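Brolance is hiring a sensor test technician for its motion control group. The job is full time and on site at our Karnis building, day shift. Start date is in March.

Posted Jan 6, 2022

## The job

We make small speed and position sensors for conveyor drives, packaging machines and shop tools. Most of them are inductive or optical. The test group checks every new design before it goes to production, and also looks at units that come back from customers.

You would work on the encoder line, which is called Isevari. It has 26 variants at the moment, and the differences between them are mostly in the output stage, the connector and the cable length. A normal week looks something like this:

- Mount sensors on the spin stand and record output from standstill up to 3,000 RPM
- Run temperature soaks at 80 °C and log drift
- Check rise time, duty cycle and jitter on a scope
- Open up returned units, find the fault, and write a one-page report
- Build and repair test harnesses, including crimping and fine soldering
- Keep the calibration records current

Pilot runs are 1,000 pieces. During a pilot run the whole group moves over to incoming and final test for a few days, and overtime is paid.

You will report to Nele Heitmann, who runs the test group. There are five people in it now.

## What we need from you

- Two years of bench work with electronics, paid or in the military
- Comfortable with an oscilloscope, a bench supply and a function generator
- Able to read a schematic and a mechanical drawing
- Soldering to the level where you can replace a surface-mount part and leave the board clean
- Clear written English

A two-year degree in electronics is welcome but can be replaced by experience. Some Python is useful, as our logging scripts are written in it. If you have used Kuhlmann spin stands before, say so in your application.

Please note that the work involves standing for part of the day and lifting boxes of up to 40 pounds. Safety glasses and closed shoes are required in the lab.

## Pay and benefits

Hourly, paid every two weeks. The rate depends on experience and will be discussed on the first call. Health and dental coverage start on the first of the month after you join. Paid vacation is three weeks in the first year. We pay for one outside course per year if it relates to the job.

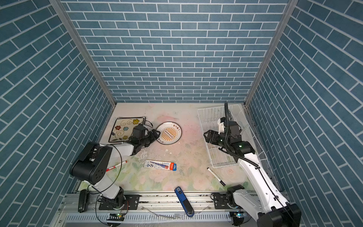
## How to apply

Send a resume and a short note to Anum Jadoon in personnel. In the note, describe one fault you traced and how you found it. Half a page is enough. Put "Test technician, Isevari" in the subject line.

The first step is a phone call, followed by a half-day visit with a practical bench test. We pay for travel to the visit. Applications are read as they come in, and the listing stays open until the position is filled.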